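Thread: Two-finger comparison for bin picking, Oshima vs Trudell
Board: End effectors and tooling

wristplate
Posted Jan 23, 2026

Finished the first round with both grippers on the KUKA. Same bin, same objects, 200 attempts each, 400 total. Objects go back in by hand when the bin is cleared. Controller and grasp planner unchanged between runs. Only the tool offset and payload data were edited.

Trudell: 195 successful picks.
Oshima: 23 fewer.

A success is a lift clear of the bin walls and a release over the drop zone. Anything that slips before release is a failure, even if it lands in the right place.

Most of the Oshima failures were near the walls. The body is wider and the planner rejects poses that the Trudell can reach.

kp_backlash

If the planner rejects the pose, that is a planning failure. I would not charge it to the gripper. What does the Oshima score on attempted closures only?

wristplate

Did not log it separately. I can pull it from the controller trace but it will take a while. I do think reach in a corner is a property of the gripper, so I left it in.

kp_backlash

It is a property of the gripper plus your collision margin. Drop the margin on the Oshima and run it again before anyone buys on these numbers.

dual_check

Agree with the OP on this one. If the body is too wide for the bin, it is too wide. What matters is parts out.

Separate question: how is the hose routed? We had a Purkwood tool changer on a similar setup and the dress pack pulled on the wrist at the end of axis 6 travel. It shifted the grasp point enough to spoil thin parts.

wristplate

Cables and hose come over the forearm and loop around the wrist cover, with slack left for the last joint. I have not measured the pull.
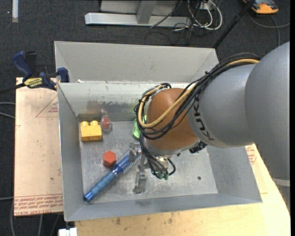

Gripper down over the brush, bar clamp on the bin corner.

dual_check

That loop is bigger than I would run. Going into the left side of the bin it could touch the wall before the fingers get down. Tie it back higher on the arm.

wristplate

It needs the length for the wrist flip. Shortening it limits the approach angles. I could try a swivel fitting.

ohm_and_away

Which camera? We swapped to a Brimuvska in July and the clear packaging went from mostly missing depth to usable – not good, but usable. You have a clear package in there too, so I would fix the depth data before arguing about fingers.

wristplate

Fixed camera, same one for both grippers, so it should not favor either. Clear packaging is the worst item for both.

kp_backlash

It can favor one. Noisy depth hurts the gripper with the smaller stroke more. Post the stroke settings with the rerun.

wristplate

Will do. Rerun will have the reduced margin, stroke logged, and planner rejects in their own column.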